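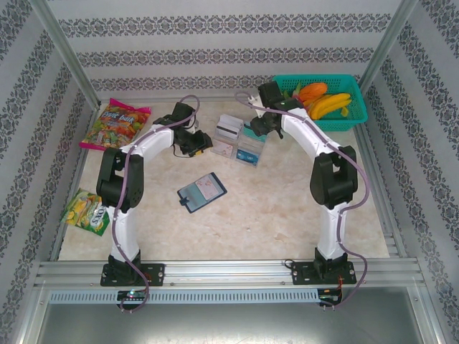

Fig. 1. Two robot arms over a marbled tabletop.

Life Insurance Operations, Week 5
Lapses and persistency: why policies leave the books
Notes by Khairul Chong

Last time we got a policy issued. The application came in, underwriting said yes, the first premium cleared, and everybody in new business went to lunch. This week is about what happens to that policy afterward, and in particular about the ones that don't stick around. I know lapses sound like the dull cousin of claims, but I spent a good part of my working life on the servicing side and I promise there's more going on in here than you'd think!

Words first

A policy lapses when the premium isn't paid and the grace period runs out. A surrender is when the owner tells the company they want out and takes whatever cash value there is. People in the industry mix these up all the time (I do it too, usually in front of an actuary), and plenty of management reports lump them together as "terminations." For the exam I want them kept apart. Term policies generally have no cash value, so with term we're nearly always talking about lapses.

Persistency is the same story told from the other side – the share of policies still in force at some later date. If you hear "13-month persistency," that's the share of policies sold in a given month that are still there after the first anniversary premium has come due. Why 13 and not 12? A policy that was paid through month 12 hasn't had the chance to miss its renewal yet. You need to look just past the anniversary to see who really stayed.

Our running example: Rolis

Rolis is the small life company we've been using since September. Say it sells 1,010 term policies through its Petcombe branch in one month. Thirteen months later 769 of them are still in force. Leave out death claims for now, there weren't any in this batch.

Policies sold: 1,010
Still in force: 769
Gone: 241
Persistency: 769 / 1,010 = 76.1%
Lapse rate: 241 / 1,010 = 23.9%

So is 76.1% good or bad? Depends. I'd want to know how the policies were sold, who bought them, how they pay, and what was assumed when the product was priced. If the pricing team assumed 90%, somebody is having a bad afternoon. If they assumed 70%, the branch is doing fine, at least on this measure.

Notice that I counted policies. You can also do it by premium, and the answers can be quite different. If the policies that lapsed were mostly small ones, premium persistency will look better than policy persistency. Whenever you see a persistency figure in a report, find out which one it is before you say anything clever about it.

Why early lapses hurt

Most of the cost of a policy lands at the front. Commission, underwriting, medical evidence, setting up the record – all of that is spent before the company has collected much premium. The company expects to earn it back over years. If the policy goes in the first year, the money is simply gone, apart from any commission it can claw back from the agent (look at the clawback clause in the Kullgate agency agreement from the reading pack, it's a page and a half and very readable).

Late lapses are trickier. With level term, the premium is more than the cost of cover in the early years and less in the later years. Someone who drops out late may have overpaid for cover in the good years, and the company isn't on the hook for the expensive ones. Products can be priced on the assumption that some people will do this, and then too few lapses becomes the problem. We call that lapse-supported pricing. It makes some people uncomfortable, and we'll argue about it on Friday, so come with an opinion.

Then there's anti-selection. Healthy people find it easy to shop around and leave. People who've become ill hang on to their cover because they couldn't get it again at the same price, or at all. So a block with heavy lapses can end up with worse mortality than you started with, and the spreadsheet won't show it for a while.

Why people stop paying

Ask ten servicing clerks and you'll get a long list, but most of it sorts into a few piles.

Money got tight. Job loss, rent, a new baby. Not much the company can do about the cause, though it can offer a smaller face amount or a different payment date.

The sale was wrong. The customer didn't understand it, didn't need it, or was talked into it. These tend to go early, and they cluster by agent.

Something better came along. A cheaper quote, or cover through a new employer.

Plain admin failure. The card expired, the bank account changed, the notice went to an old address. The customer still wants the policy and thinks they have it!

That last pile is my favorite, if you can have a favorite pile, because it's the one an operations team can fix. My colleague Anjani Sumampouw used to run a collections desk, and her advice to every new hire was to call before writing. A reminder letter about a missed payment reads like a threat. A phone call is just somebody asking if there's a new card number.

Grace and reinstatement

The grace period is the window after a missed due date when cover continues. Length varies by product and by state, so read the contract. If the insured dies during grace, the claim is payable, usually less the overdue premium.

After grace, the owner can normally ask for reinstatement. Expect the company to want the back premiums, often with interest, and some evidence of health. Ask yourself who applies for reinstatement. Some are people whose card expired. Some have just had news from the doctor. The underwriter can't tell which from the form alone, hence the health questions.

Case for discussion: Entili

Entili handles policy servicing for Rolis under an outsourcing contract. It gets paid a fixed fee per policy in force, plus a bonus if calls are answered quickly. Look at section 2 of the contract summary and think about these before class:

What does the fee encourage Entili to do about a policyholder who calls to cancel?

What does the call bonus encourage, and do the two pull in the same direction?

Petcombe agents get their full commission up front. Who in this arrangement loses anything if a policy goes in month four?

Suppose you could add one measure to the contract. What would it be, and how could someone game it?

No long write-ups please, half a page is plenty. I'd sooner read a rough idea you can defend than a polished copy of the textbook.

Reading

The chapter on policyowner service in the course text, skipping the section on dividends, which we'll do with participating policies later. The Kullgate clawback clause. The Entili contract summary, all of it, including the definitions – "in force" is defined in there in a way that may surprise you.

Bring a calculator next time. We'll be working persistency by premium for the same Petcombe batch.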